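Open Evening at Craddock: Two Hours With the Robot Club

I went to the September open evening at Craddock mostly out of stubbornness. A parent on my street had been telling me for weeks that the robotics club there was "basically doing what the warehouses do," and I have spent enough years around warehouses to have doubts about that sentence. So I drove over to Marnport, parked behind the gym, and signed in at a folding table where they gave me a paper badge and a map with the wrong room on it.

The right room was upstairs. By the time I found it the introduction had started, and the club's adviser, Emlyn Morgan, was partway through a slide with a rocket on it. I don't know what the rocket was for. The slide after it said the club has almost 50 members, which got an approving murmur. I counted eight students in the room over the evening who touched any equipment. Morgan told me afterward that the larger number is everyone who has signed up, including people who came once for the pizza. Fine, but then put that on the slide.

What they're trying to do

The project is called Pesow, and it has been running since last fall. The students want a robot arm to clear mixed groceries off a table and sort them, fruit in one place and vegetables in another, without anyone telling it where each thing is. They record themselves steering the arm through the job by hand, over and over, and then train a program on the recordings. The hope is that after enough of these the arm can do it alone.

Nothing wrong with that as a student project. It's a hard problem and they picked it themselves. My trouble was with the handout, which said the work "could transform food banks across the region." I asked the student giving them out which food banks they had talked to. She said none yet, and that she hadn't written it. She also said the sentence had been in there since before she joined, and she sounded tired of it.

The arms

The club has two arms. One was bought with school money and the other came from Prumuvport, a local firm whose name is on the wall, the T-shirts and the bottom of every slide. Morgan was careful to say that the firm has no say in what the students work on. I believe him. I'd still like a smaller logo.

Only one arm was in use. The other had a sign on it reading WAITING FOR PART, and the tape holding the sign had gone yellow at the corners, so draw your own conclusions about how long the part has been on order.

The steering is done from a chair next to the table. A student works the controls with one hand and watches a monitor showing the view from a camera on the wrist of the arm. I tried it for four minutes, which was my whole turn, and I was terrible. From that camera you look straight down and you lose nearly all sense of height. I kept closing the fingers above things. A boy of maybe fifteen told me everybody does that for the first week, then took over and got the job done while talking to a friend about something else. If you want to know what I came away impressed by, it was him.

The part that ran by itself

At half past seven they let the program take over. A crowd had built up by then and the room was hot.

First run: the arm moved out over the table, stopped, went back, and stopped again. A student restarted it. Second run: it picked up a lemon and put it where lemons go, and there was applause. Third run: it picked up the lemon again, from the same spot on the table where the student had put it back.

I asked whether we could see it work on more than the lemon. There was a short conference. Morgan said the lemon was the reliable one and that they wanted families to see something finish, which is a fair answer, though it should have been given before the applause. They did try a bell pepper after that. The fingers touched it, it rolled, and the run was ended by hand.

Later I asked one of the older students for a number, since I hadn't heard one all night. She opened a notebook and showed me a page of ticks and crosses for single items placed well apart. The ticks were ahead. For items touching each other the page was nearly all crosses, and for items on top of one another they hadn't started keeping score. I wish that page had been projected on the wall in place of the rocket. It told me more than the talk did, and it made the club look better, too, because it showed people who know what they can't do yet.

She then pulled up the kind of layout they're practicing by hand this term. An apple lies across the upper half of an eggplant, with a red chili on one side and a bumpy yellow-green fruit tucked in below the apple, and the black fingers are open wide at the near side of the pile. I asked what you go for first. She said the apple, and that the club had argued about it.
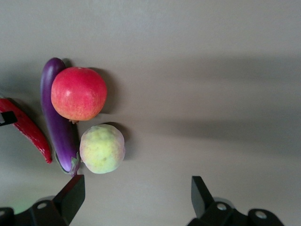

Questions I asked and what I got

Does the robot know what an eggplant is? No. The student who answered was very clear on this, clearer than the handout.

Who owns the recordings? The school, according to Morgan. He didn't have that in writing with him and said he would look into it. I've emailed to remind him.

What does a student learn who never gets into the chair? This one got a longer silence. They label recordings, mostly. I watched two younger kids doing that at a desk in the back, and they looked the way I look doing my taxes. Morgan says places rotate every month. One of the two kids said he had been labeling since he started.

Is it what the warehouses do? Here I'll quote the older student, who laughed: "They'd fire us."

Would I send a kid there

Probably, if the kid already liked this sort of thing and didn't mind waiting for a turn. The students I talked to were straight with me every time, and the adviser was straight when pushed. The overselling all came from paper and slides. I'd want a promise about the chair, I'd want the second arm fixed, and I'd want somebody to rewrite that handout before the spring open evening.

If you go, ignore the map. It's the room at the top of the back stairs, past the trophy case, and you should ask to see the notebook.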